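Opinion > Equipment and Capital Planning > Robotics

Budget for the Hands Before the Arm

By Birutė Vītola
27/10/2018
5 min read

Each January the capital requests arrive at Surnholm, and each January the robotics line is written in the same way. There is a price for the arm, a price for the base, a price for installation, and at the foot of the page a small sum marked "accessories and data." The reviewers question the first three figures closely and let the fourth one pass. I have sat on both sides of that table, and I believe the fourth figure deserves most of the attention.

The case I have in mind is the household tidying program, which was approved last year on the basis of a proposal from Hryhorii Marchuk's group. The proposal asked for a machine able to clear a table of ordinary litter and put it in a bin. As a purchasing matter it looked simple. Three suppliers quoted, Havarier was the middle bid, and the request went forward with a full specification for payload, reach and repeatability. It contained one sentence on how the machine would learn what a bottle or a wrapper is and how to pick it up.

That sentence has since become the greater part of the work. Before an arm can be taught anything useful, people must perform the task themselves, many times, with hand-held grippers that record what the fingers do. This takes place in ordinary rooms and on ordinary balconies, with the light and the furniture that happen to be there. A laboratory bench with a gray mat is cheaper to arrange and teaches the machine a good deal about gray mats.
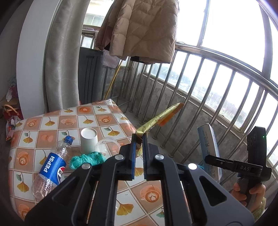

Clearing a table on a balcony with hand-held grippers.
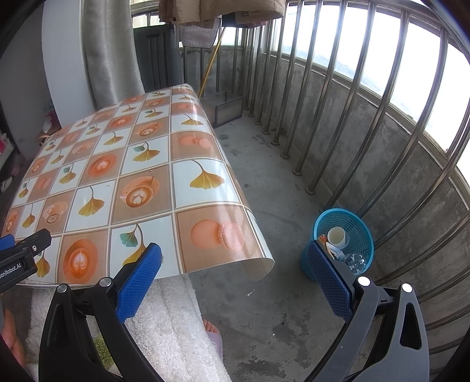

The original budget had no entry for any of this. It did not provide for a second pair of grippers when the first was out for repair. It did not provide for finger pads, which were treated as part of the tool until the first set had to be replaced, or for the time spent finding homes, agreeing on terms with the people who live in them, and putting everything back as it was found. In the first quarter the group logged 62 sessions, and 51 of them were judged good enough to keep. Those sessions were paid for by delaying the purchase of a spare controller, a decision made by email between two people and reported to the planning office afterward.

I do not fault Mr. Marchuk for this. The form he was given has a box for equipment above a certain value and a box for everything else, and a hand tool will always fall into the second. Our procedures were written for lathes, ovens and delivery vans. A van arrives able to do its job. A robot of this type arrives able to move, and the remainder of its ability must be purchased separately, chiefly in the form of hours.

Euan Munro, who reviewed the proposal for the finance side, has put the contrary view to me more than once, and it should be stated fairly. He holds that data collection is an operating cost, that operating costs belong to the department, and that an institution which moves them into the capital plan will soon find its capital plan filled with salaries. He adds that hours are easy to ask for and difficult to audit. Both points have force. A request for 3,116 gripper demonstrations, which is the number in the current renewal, means little to a reviewer who has never seen one performed, and I would not wish to approve it on trust either.

The answer, in my view, is to make the request auditable. Danylo Koval and Yevdokiia Stasiv drafted a schedule for the renewal which lists, for every task the machine is expected to learn, the number of sites, the number of sessions at each, the tools to be present, the consumables, and the share of recordings expected to be discarded. It fits on two pages. A reviewer may disagree with any line of it, and several did. That is already an improvement on a sum marked "accessories and data," with which no one can disagree because it says nothing.

I would go further and ask that the order of purchase be reversed. The hand tools cost a small fraction of the arm. They can be bought first, put to use for a season, and judged on the results. If a group cannot organize the collection of sound demonstrations with inexpensive equipment, it should not be given the costly equipment that depends on them. If it can, the specification for the arm will be better written, having been informed by the actual widths, weights and awkward angles of the things to be lifted. Our Jedley site followed this order by accident when its delivery was late, and its final specification called for a smaller arm than the one first requested.

There is an objection that suppliers offer discounts for complete packages and that prices rise while we wait. Shevchuk has made this argument to us in writing, and it is a reasonable one for a supplier to make. The discount offered on the last package was 5 percent. Against that must be set the cost of storing an arm that stands idle through its first year of warranty while the material to train it is still being gathered.

The planning office will issue revised forms before the next round. I have asked that the second box be divided in two, with a separate heading for collection tools and a separate heading for collection time, each requiring a signature from the person who will supervise the sessions. Departments with requests already in draft should not wait for the new form to begin this work. The schedule used for the renewal is available from my office and may be copied freely.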